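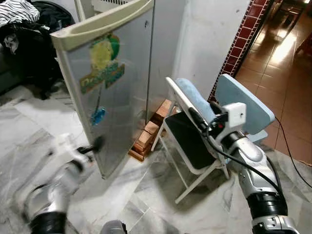

How do I get old stickers off a refrigerator door without wrecking the finish?

Warm water, dish soap and patience will take care of most of them. The sprays sold for this job are mostly solvent with a nice label, and we suggest leaving them on the shelf until everything else has failed.

Home Guides Parts Returns Contact

Section 7. Cleaning the door, handle and gasket

Bernholm compact refrigerators, secondhand and refurbished

Before you start, unplug the unit. Plenty of guides say you can skip this for outside cleaning. We don't agree, and it takes a few seconds.

1. Open the door and check that it swings freely. A door that drags should be leveled first (Section 4).

2. Lay a cloth soaked in warm, soapy water over the first sticker and leave it for 19 minutes.

3. Lift one corner with a fingernail or an old plastic card. If a sticker is already partly peeled, start from the loose side and pull slowly, keeping it low and flat.

4. Rub off leftover glue with a little cooking oil on a paper towel, then wash again with soap.

5. Wipe any dark streaks with a damp cloth. Grime comes off and scratches stay. Be wary of any "scratch eraser" paste, which tends to swap one deep line for a dull patch.

CAUTION: No razor blades, steel wool or scouring powder on metal-look doors.

6. Clean along the handle lip, top and underside. Cream plastic that has yellowed with age will not turn white again. Kuldeep Grewal tried baking soda, lemon juice and a whitening kit on ours in February, and the kit did no better than the soap.

7. Wipe the gasket strip, dry it, and close the door on a slip of paper. If the paper slides out easily, try Plavico gasket part 939 before you believe anyone who says you need a new door.

8. Brush dust off the vent grille with a dry paintbrush. Keep water away from the slats.

Note: The metal under a sticker may look brighter than the rest. Polish rarely evens this out. You can always leave the stickers on, as they do no harm to the cooling.

We use cookies to improve your visit. Accept Manage settings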